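The Alletti Notebooks: where we are at the halfway mark
Progress report to the Osholm Fund, September 25, 2023 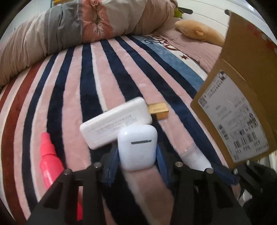 I promised you a report that wasn't all spreadsheets, so I'm going to tell you how the summer went and put the money stuff toward the bottom. The short version is that we're a little behind on the transcribing, well ahead on the reading, and I've fallen completely in love with a woman who wrote ghost stories and grocery lists on the same page.

For anyone at the Fund who's new since my application: Carlotta Alletti published two novels and then spent the rest of her life filling notebooks that she showed to hardly anyone. Her niece's family kept 40 of them. As of this week I have 26 fully transcribed, and another 9 photographed and waiting their turn. The rest are still with the conservator because of mold (more on that in a minute).

The big news is Notebook 17. I'd been told it was household accounts, and it starts out that way, with candles and coal and a very cross note about a butcher. Then you turn it upside down, start from the back, and there's a complete draft of The House at Turkau with a different ending! In the printed book Miss Saraç takes the boat home and we never hear of her again. In the draft she gets as far as the dock, sits down on her trunk, and stays. It goes on for two more chapters, and they're good, much looser and funnier than anything in the published version. I read them standing up in the archive kitchen with my coat on.

Andor Juhász has been checking my readings against the photographs, and he has saved me from myself several times. I had Alletti "boiling the vicar" for most of June. It was "boring the vicar." Her v's and her b's got worse as she got older, and by the late notebooks her l's have pretty much given up too, so those pages go slowly. That's the main reason I'm behind the schedule I gave you in the spring.

The other reason is the mold. Szabolcs Győri is doing the conservation work and he won't be rushed, which I grumbled over at first and have stopped grumbling over now that I've seen the pages he's finished. He expects to release the next batch in October. If that slips, I'll use the time to draft the introduction, so you won't be paying me to sit around.

On the budget – travel came in under because the family let me work from the photographs at home for most of July. I'd like your okay to move what's left over into conservation. Printing hasn't been touched. I've attached the full sheet with receipts.

What's next: finish the photographed notebooks, settle how we present the two endings (I want them side by side, Andor wants the draft in an appendix, and we're both being stubborn), and write to the publisher of the novels about permissions. I'd also love to give a small reading of the dock chapters for your supporters if there's any interest. They really do want to be read out loud.

Thank you for taking a chance on this one. Call me any time with questions, mornings are best.

Recent updates
Two endings for Miss Saraç
Reading Alletti's handwriting: a letter chart
Why the second novel took so long
Notes from the first box

Contact | © The Alletti Notebooks | Back to top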